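Progress report to the Arano fund
Linen and towel handling trial, second period
Thursday, February 13, 2020

You asked for a plain account of whether the towel work is worth carrying on. My answer is a guarded maybe, and I would sooner you heard that from me now than in the final report.

The claim in the original proposal was that guest houses lose time and shelf space because towels are folded any old way, and that one agreed fold and one agreed holder would fix it. Iva signed up on the strength of that. So did Grustorance, with more enthusiasm than I thought the evidence allowed. We budgeted for 100 towels and have bought 40. I held back the rest of the order in December and I have not changed my mind.

The work so far has been done flat on a table, one towel and one holder at a time. The banded towels are easy to lay straight, as the dark stripes show at once when an edge has wandered. The plain ones are less forgiving.

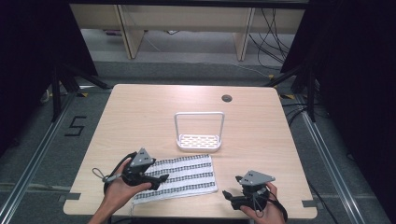 Banded towel and white plastic basket on the work table.

The basket takes a folded towel well enough. My complaint is the tall handle. Kosmas Tsoukalas likes it for carrying and I accept that it carries nicely, but it stands well above the tray, and a shelf has to be spaced to suit it. The proposal counts shelf space as a saving. I can't find the saving with this basket, and the shelf figures Deligiannis sent us leave the handle out altogether.

The rack is a different argument. It is low and small, and the towel goes over it in a zigzag. Whether that helps a towel dry is a separate question, and we have not measured it. I have asked for the word "faster" to come out of the leaflet until we do.

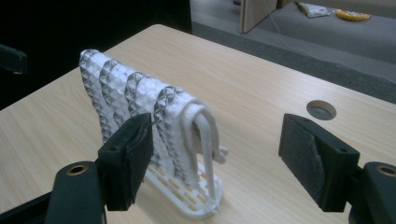

Waffle towel on the white plastic rack.

What I will say for the rack is that a waffle towel sits on it in good order, with the pleats standing up along its length. It looks neat. Looking neat was never one of our targets, though two of the guest houses have told us it matters to them more than the minutes do — which may be a point for the next proposal.

Still open:

Drying times, rack against an ordinary rail. Not started.
A basket with a lower handle. Price requested, no reply.
Written folding steps for staff. Draft 3 is with Kosmas.

I am not asking for more money this period. Please keep the remaining towel order on hold until the drying times are in.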